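Kisten auf, Krempel raus: Der große Sortiertag in Trerkstead

01.10.2019 | Aus dem Ort

Was für ein Tag! Wer am Vormittag am alten Lagerhaus von Clumum vorbeikam, hörte es schon von draußen klappern: Deckel auf Töpfe, Löffel in Schubladen, graue Kisten über den Betonboden. Der Haushaltskreis Clumum hatte zum Herbstsortieren eingeladen, und es kamen so viele Leute, dass die Schlange an der Annahme zeitweise bis zur Bushaltestelle reichte. Am Abend standen 579 abgegebene Stücke auf der Liste, so viele wie noch nie. Beim letzten Termin im März war schon am frühen Nachmittag Schluss gewesen, diesmal brannte das Licht in der Halle bis weit nach Einbruch der Dunkelheit.

Das Prinzip ist schnell erzählt. Alles, was in Küche, Bad und Abstellkammer übrig ist und noch seinen Dienst tut, darf gebracht werden: Bürsten, Tücher, Schüsseln, Siebe, Wäscheklammern, Backformen. In der Halle wird es durchgesehen, nach Art sortiert und auf große Behälter verteilt. Wer gerade eine Wohnung einrichtet oder einfach einen vernünftigen Schneebesen sucht, nimmt sich, was gebraucht wird. Geld fließt keins, und gehandelt wird höchstens um den letzten Kaffee aus der Thermoskanne.

Besonders schön war zu sehen, wie viel Liebe in den ganz kleinen Dingen steckt. Natürlich zogen die gusseisernen Pfannen und das Teeservice aus der Sammlung Sketia die Blicke auf sich (das Service war nach wenigen Minuten vergeben!), aber das eigentliche Gedränge herrschte bei den Putz- und Spülsachen. Spülbürsten, Lappen, Geschirrtücher: Das klingt unscheinbar, wird aber in jedem Haushalt täglich in die Hand genommen, und wer schon einmal in eine leere Wohnung gezogen ist, weiß, wie sehr so eine Bürste am ersten Abend fehlt.

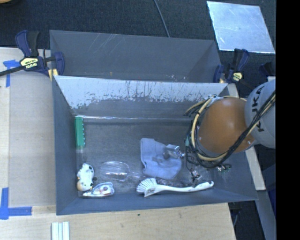 Spülbürste und Tuch in einer der großen grauen Kisten, am Greifer eines KUKA-Roboterarms.

Bei den Tüchern gab es übrigens die lebhaftesten Gespräche des Tages. Falten oder rollen? Nach Farbe oder nach Größe? Am Tisch neben dem Eingang wurde gefaltet, weiter hinten wurde gerollt, und beide Seiten verteidigten ihre Methode mit Feuereifer. Eine Entscheidung fiel nicht. Im Ergebnis liegen die Geschirrtücher nun gefaltet und die Putzlappen gerollt im Regal, und das sieht wirklich großartig aus.

Für die Bürsten galt eine strengere Regel: Borsten prüfen, Stiel prüfen, und was ausgefranst ist, kommt in die Werkstattkiste. Dort warten ausgediente Exemplare auf ein zweites Leben beim Fahrradputzen oder Schuhesäubern. Ein Loch oder eine Öse am Stielende ist gern gesehen, dann kann das gute Stück zu Hause gleich an den Haken und trocknet ordentlich ab. Wer keinen Haken hat, fand auch den in der Halle, gleich links bei den Kleinteilen.

Die grauen Kisten selbst sind inzwischen so etwas wie das Wahrzeichen des Sortiertags. 51 davon waren im Einsatz, viele mit ordentlich Kratzern und Schrammen, und genau so sollen sie sein. Da darf auch mal ein Bräter hineinplumpsen. Sie sind offen, geräumig, leicht auszuwischen und stehen so dicht nebeneinander, dass man beim Sortieren kaum einen Schritt gehen muss. Im nächsten Jahr sollen sie zusätzlich Schilder bekommen, damit die Suppenkellen nicht wieder bei den Gartengeräten landen.

Auch das Rahmenprogramm konnte sich sehen lassen. In der Ecke der Nähstube Yeoman wurden aus alten Bettlaken neue Spültücher, und wer wollte, durfte selbst an die Maschine. Es ratterte fast 6 Stunden lang ohne größere Pause, und mancher Saum geriet herrlich schief. Dazu gab es Zwiebelkuchen, Apfelsaft aus Trerkstead und einen riesigen Topf Kartoffelsuppe, der am Ende so blank war, dass er beinahe selbst auf dem Abgabetisch gelandet wäre.

Übrig geblieben ist erstaunlich wenig. Einige Kuchenformen, ein Stapel Untertassen ohne Tassen und eine beachtliche Menge Eierbecher suchen noch ein Zuhause und können in den kommenden zwei Wochen zu den üblichen Öffnungszeiten im Lagerhaus abgeholt werden. Taschen bitte selbst mitbringen, Zeitungspapier zum Einwickeln liegt bereit.

Der nächste Sortiertag ist für März geplant. Gesucht werden dafür vor allem Geschirrtücher, Spülbürsten in gutem Zustand, Topflappen und Schraubgläser mit passendem Deckel. Zu große oder elektrische Geräte können weiterhin nicht angenommen werden. Die Abgabe erfolgt wie gewohnt über das Hoftor, die Ausgabe über den Haupteingang.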